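Le tri du dimanche, épisode soupes et sachets
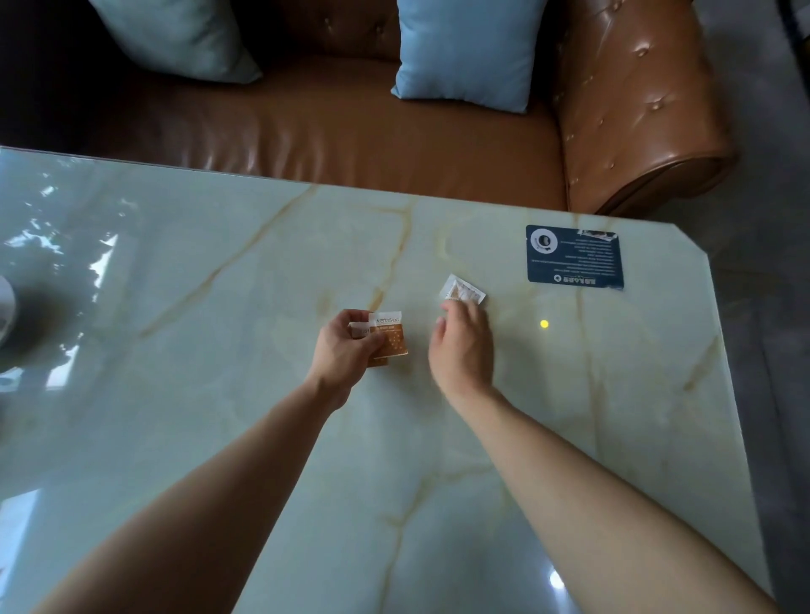
Une petite pile de sachets tenue au-dessus de la table, avant rangement.

Bon, je m'y suis enfin mise ! Dimanche, il pleuvait, j'avais une cafetière pleine et plus aucune excuse : j'ai vidé le placard du haut, celui où je glisse tout ce qui est plat (levure, bouillons, tisanes, graines de l'an dernier...). Résultat : 19 sachets périmés, dont un curry acheté du temps de mon ancien appartement, oups.

Ma méthode maintenant, c'est la boîte à chaussures. Je range tout debout, comme des fiches, les dates les plus proches devant, et je m'interdis d'acheter un bouillon tant que la boîte ne ferme pas bien. Berwyn Dafis, qui nous lit depuis Brest, m'écrit qu'il fait pareil avec ses épices et qu'il économise jusqu'à 50 euros par an – je veux bien le croire !

Pour les levures un peu vieilles, petit test : une cuillère dans 200 ml d'eau tiède avec une pincée de sucre, et si rien ne mousse au bout de dix minutes, poubelle.

Le prochain tri, ce sera le congélateur, sans doute en mars. Envoyez-moi vos trouvailles de fond de placard d'ici là, j'en publierai quelques-unes !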